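Chapter 5
Pattern on the Table: How Printed Cloth Repeats

July — by the Hundport Home Textiles course team

If you have ever spread a flowered cloth over a table and found your eye wandering off across it while somebody was talking to you, you already know more about this chapter than you might think.
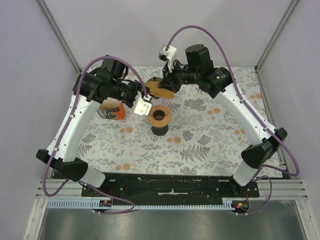
Your eye was looking for the repeat. It does this without being asked, much as your foot will find the beat of a song you don't especially like, and most people never give it a moment's thought until the day they have to cut the cloth themselves. Then it becomes very important indeed! In the last chapter we stayed with plain weaves and solid colors, where a yard is a yard and one end of the bolt will do as well as the other. Now we come to prints, and to flowered prints above all, which have covered more kitchen tables, curtain rods and ironing boards than any other kind.

A repeat is the smallest block of a design that can be laid side by side and end to end to fill the whole cloth. Suppose the block is 10 inches wide and holds one large rose, a few leaves and a scattering of buds. Move 10 inches to the right and you will meet the same rose again, with the same leaf tucked under it. Move another 10 inches and there she is once more. The designer has drawn her only once. Everything after that is the work of the printer, and the better the printer, the harder it is to find the place where one block ends and its neighbor begins.

It is worth saying early on that the repeat has two measurements, one across the cloth and one along it, and that these need not match. Students very often write down one and forget the other (we have all done it, and some of us have done it with expensive cloth). Shops usually print the lengthwise figure on the label, as that is the one a customer needs for curtains. For a tablecloth you will want both.

How the blocks are arranged

The simplest arrangement is the straight repeat, sometimes called a block repeat, in which every rose sits directly beside the next and directly above the one below. It is easy to draw and easy to match at a seam. The trouble is that it can make stripes where no stripes were wanted. Stand across the room from a straight repeat with one strong red flower in it and you will see rows of red dots marching off like fence posts, even though the drawing looked perfectly soft and natural up close.

To get around this, designers use the half-drop. Each column of blocks is slid down by half its own height before it is set beside the last one, so that the rose in the second column falls midway between two roses in the first. The eye now travels on a slant, and the rows melt away. Most of the big garden prints you will handle in this course are half-drops. They are lovely to live with and a little trying to sew, and we will spend a good part of Section 5 on matching them.

A third kind, the tossed or scattered print, has flowers facing every which way. There is still a repeat underneath, of course, but with no top or bottom to worry about you can turn your pieces around and save cloth. If you are making your first tablecloth this term, we would gently steer you toward one of these.

Large flowers and small ones

Scale is where taste comes in, and people will argue about it happily for an entire afternoon. A small sprig with a repeat of 5 inches will sit quietly on almost any table, and crumbs and the odd coffee ring do not show on it nearly so much as they would on plain white. A large bloom with a repeat of 30 inches needs room. On a small round table you may get one whole flower and the ragged edges of several others, and the effect can be rather like hearing half a conversation through a wall. On a long dining table the same cloth may look wonderful.

Think too about what will be standing on the cloth. Plates, bowls and serving dishes all hide part of the design, and a busy print under patterned china can leave everybody at the table feeling slightly tired. The Ninda sample book, which your school should have on the shelf, shows the same poppy at three sizes, and it is well worth propping the pages up across the room before you decide which you like. What pleases you at arm's length may not please you from the doorway.

A first look at the numbers

You will be buying cloth by the yard, and the repeat decides how much of it is wasted. Take a piece 100 inches long with a lengthwise repeat of 30 inches. It gives you three full repeats and 10 inches left over. If you need two matching panels, those last 10 inches may be no use to either of them, and they will end up as napkins or in the scrap bag. Panels in a tossed print could be cut from the same length with hardly anything to spare.

Before you read on

Find a flowered print at home — a curtain, a pillowcase, an apron will do very well — and lay it flat in good light. Pick one flower that you would know again. Put a pin in the center of it, then search sideways until you find its twin and put a pin there too. Do the same going lengthwise. Measure between the pins, write both figures in your notebook along with the kind of arrangement you believe it to be, and bring the notebook on Tuesday. We will begin Section 1 with the straight repeat and a sheet of squared paper.

Contact Hundport | Copyright Hundport, all rights reserved | Back to top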